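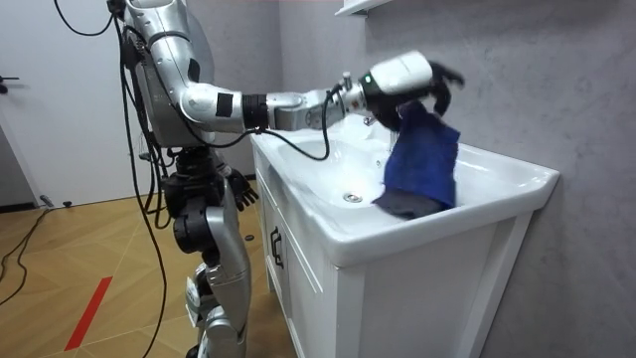 Slide 1: the cloth over the sink, arm outstretched.

Speaker notes: "Wiping a sink, slowly: planning and control for soft things"
Xinyi Kong, for the Calimlim software meetup, December 27, 2019

Print this page | E-mail this page

(Leave the first slide up while people find seats. Don't start until the door at the back is closed, the hallway is loud.)

Good evening, and thank you all so much for coming out between the holidays, when I know perfectly well that there is leftover pie at home. I'm going to talk for half an hour or so about a blue and gray cloth and a bathroom sink, and I promise there is some software in it. Please do stop me if I go too fast, though anyone who has worked with me will tell you that's rarely the trouble.

So, look at the cloth for a second. It's pinched at the top and it hangs and spreads as it goes down, and the gray end is very nearly at the rim of the sink. Everything I have to say tonight lives in that little gap between the cloth and the rim. Our planner, which we call Ornon, is very good at arms. It knows where every joint is, it knows the cabinet is there, and it will happily find you a path from the shelf side to the basin in 200 milliseconds. What it had no idea about, when we began in August, was that the hand might have something dangling from it.

(Pause. Somebody usually asks about the gripper model here. Say it comes later.)

The first thing we tried was the lazy thing, and I'm fond of it still. We told Ornon that the hand was longer than it is. You take the hand's collision shape and you hang a box under it, as long as the cloth, and you plan with that. It works beautifully right up to the moment you want to wipe anything, and then of course the planner refuses, because the box is touching the sink and touching things is bad. Xiuying Fu spent a whole afternoon patiently turning off collision pairs one at a time, and I brought her tea, and I think I learned more from watching that list than from any paper that year.

Next slide. (It's the diagram with the two loops. Walk over to the screen, the pointer battery is weak.)

What we have now is two loops. The outer one is perception, and it makes a rough guess at the cloth: where the pinch is, where the lowest point is, and how wide the thing has spread. Three numbers and a confidence, and that's really all. We did try a full mesh, 200 nodes, with lovely pictures, and I would have liked to show it to you, but it was always describing where the cloth had been a moment before. The hand moves, the fabric swings, and your beautiful mesh is history.

The inner loop is control, running at 200 hertz, and it doesn't know what a cloth is. It gets a wrist path and a speed limit, and the speed limit shrinks as the lowest point gets close to the rim. So the arm slows on its way down, the swing has a chance to settle, and contact is handed over to a force controller that we borrowed from the Nunden project and hardly changed at all.

(If there's time: the story of the sign error in the wrist torque. If not, skip to the sink.)

Now, white glazed ceramic. Oh, I could go on about it. You can see the bright patches on the left of the basin and along the ledge on the right. Our depth readings had holes in places like those, and the early version took a hole to mean free space, which is a generous way to look at a sink. Drolusik, our little mapping tool, now marks those regions as unknown, and Ornon is asked to treat unknown as solid until the force reading says otherwise. We also fit the basin as a simple bowl with a drain at the bottom, and the fit fills in what the sensor misses.

One practical note for those of you building something similar: log the planner's request along with its answer. For the first 45 runs we kept only the answers, and when a path came out strange we had no way of asking what the poor thing had been told.

What still doesn't work well is the faucet. The cloth can catch on it during a backward stroke, and our three numbers can't tell a snag from a fold. Xiuying has an idea about watching the pinch force, and if she's in the room I'll hand her the microphone.

(Questions. Repeat each one for the people at the back. Switch the laptop to the spare charger before the demo of Drolusik.)

Contact: Xinyi Kong, Calimlim | Copyright 2019 | Back to top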